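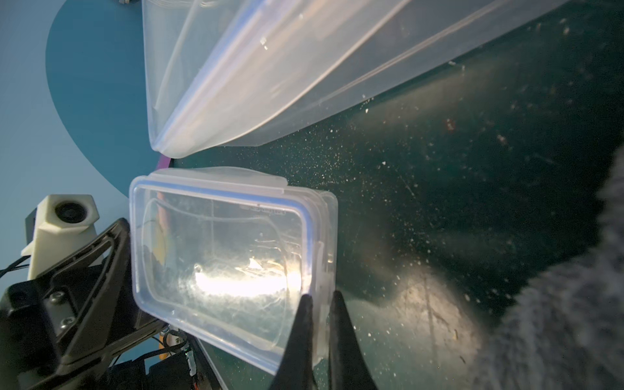 A clear lid and base between the two fingers, from the wrist camera.

Count the Failures by Kind

Most papers on robot learning report one main number for each task. The robot tried the task so many times, it succeeded so many times, and the result is given as a percentage. Readers compare that percentage with the one in the last paper, and the higher one wins. I think this habit is holding the field back, and I think clear plastic food containers are a good way to show why.

I have spent the past year on container handling with two arms. The task sounds dull. Pick up a container, turn it, put the lid on or take it off, set it down without knocking over the others. People do it while talking on the phone. A robot that learned from demonstrations does it some of the time, and when it does not, the reasons vary a great deal from one attempt to the next.

Clear plastic is hard for cameras. Depth sensors tend to return holes or nonsense where the wall of the box should be. A color camera sees whatever is behind the box, plus glare. The most useful feature on many of these containers is the colored sealing strip in the lid, which gives the camera a line to follow. Take that strip away and a policy that looked reliable can stop working. If the paper only reports a success rate on one brand of container, the reader cannot know whether the robot learned to handle boxes or learned to follow a blue line.

That is my first complaint. A single percentage does not say what the robot was relying on.

My second complaint is that failures are not equal. In our own tests we sort each failed attempt into one of 5 groups. The fingers missed the object. The fingers closed on the wrong part of it. The grasp was fine but the object slipped or rotated. The motion was fine but the arm ran into something. Or the robot stopped and did nothing useful until time ran out. These five groups call for very different fixes. A missed grasp may be a camera problem. A slip may be a fingertip problem, solved with a strip of rubber. An arm that stops and hovers is usually a data problem, where the demonstrations never covered the situation the robot has put itself in.

When I read that a new method raised success from one level to another, I want to know which of these groups got smaller. Often the paper does not say. Sometimes the authors do not know, and I have been in that position myself. Early in the Brernia project we trained a new version of our policy that scored better than the old one, and we were pleased. Weeks later we went back through the recordings and sorted them. The new version slipped less. It also ran into the second container far more often. The two changes had partly canceled out, and the total had hidden it. We had been about to build the next month of work on top of a version that hit things.

It is easy to see how this happens. Testing on real hardware is slow. Someone has to stand there and reset the objects after every attempt, and by the end of the day that person is not in the mood to write notes. A tally of pass and fail takes one second per attempt. Sorting a failure takes a minute, and it requires watching the recording again when the live view was not clear. For 30 attempts that is a small cost. For 1,000 attempts it is a real one.

I still think it is worth paying, at least for part of the testing. A lab does not need to sort every failure. It can draw 20 failed attempts at random and sort those, and say plainly in the paper that this is what it did. A sample that small will not settle fine questions. It will catch the large ones, such as a policy that almost never misses but almost always squeezes the lid too hard.

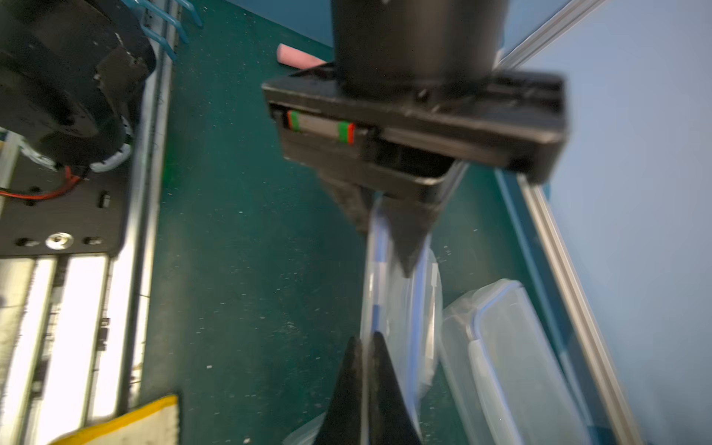 Why not test robot grasping on rigid, opaque blocks, where the results are easier to compare?
Blocks are fine for checking that an arm and its software work. They say little about homes and kitchens, where many objects are clear, thin, or made of parts that move against each other, so a result on blocks should be reported as a result on blocks.

There is a fair argument on the other side, and I have heard it from people whose work I respect. It goes like this. The single number is crude, but it is hard to argue with. Once authors start sorting failures, they can choose groups that flatter them. A method that fails often can be made to look good by putting most of its failures into a group called hardware error. Reviewers cannot check this, and readers have no time to.

I agree that this can happen. I have seen a results table where the group named "other" was the biggest one in it. But the present system has the same weakness in a less visible place. Authors already choose what counts as a success. Does the lid have to be fully latched, or just resting on the base? Does a second try count? If the person running the test nudges the box back into reach, is that attempt thrown out? These choices can move the final number more than the method does, and they are frequently covered by a single sentence, if they are covered at all. Sorting failures forces some of them into the open. To decide that an attempt failed by slipping, you have to say what slipping means.

The best protection against flattering groups is to publish the recordings. Storage is cheap now. A lab that posts the video from every test attempt, with the outcome written next to each one, gives the rest of us something we can check. Ait Ali, the small testing shop we share some equipment with, has done this for its own gripper trials, and I have learned more from its failed clips than from most of the papers I read this year. In one set, the same finger touches the same latch too early again and again. Nothing in the summary table would have told me that. We changed the approach angle in our own setup after watching it.

Wrist cameras make this more useful. A camera placed across the room shows that the box fell. A camera near the fingers shows where they were touching when it began to go. For clear objects the difference is large, since from a distance it can be hard to tell whether the fingers are on the lid, on the base, or on both. A grasp that catches the lid and the base together is a different grasp from one that catches the lid alone, and it will fail for different reasons. If only one view can be saved, I would save the one from the wrist.

Clutter matters too. A test with one container on a clean mat measures one thing. A test with two or three that touch, with cloth nearby and crumbs on the surface, measures something closer to the job people want done. I am not asking every lab to make a mess. I am asking that the condition of the table be reported with the same care as the size of the network. At present I can usually find the learning rate in an appendix and cannot find how far apart the objects were.

Companies have their own reasons to prefer one number. Imance, which supplied the control software we began with, quotes a single success rate in its sales material, and a buyer who asks for more gets a phone call. Larkov does the same with its fingers. I do not blame either of them. A customer wants to know whether the thing works. Research papers have a different reader, one who is trying to decide what to do next, and that reader is poorly served by the same figure.

The change I would like is modest. For each task, give the success rate, as now. Next to it, give the count of failures by kind, with each kind defined in one sentence. State what counted as a success and who decided. Say how the objects were placed and whether they were moved by hand during an attempt. Put the recordings somewhere people can get them. All of that fits on half a page, apart from the recordings.

Some results would look worse under this rule. A policy that scores up to 20 points above its rival may prove to have gained nearly all of it from one easy type of failure, with the hard types untouched. The gain would still be real and still worth publishing. The next group would simply know that the hard part was still there and could begin with it.

We plan to report our own container results this way when the current round of tests ends in May. The totals are lower than I hoped, and the biggest group is the one where the fingers close on the wrong part of the box.

April 2018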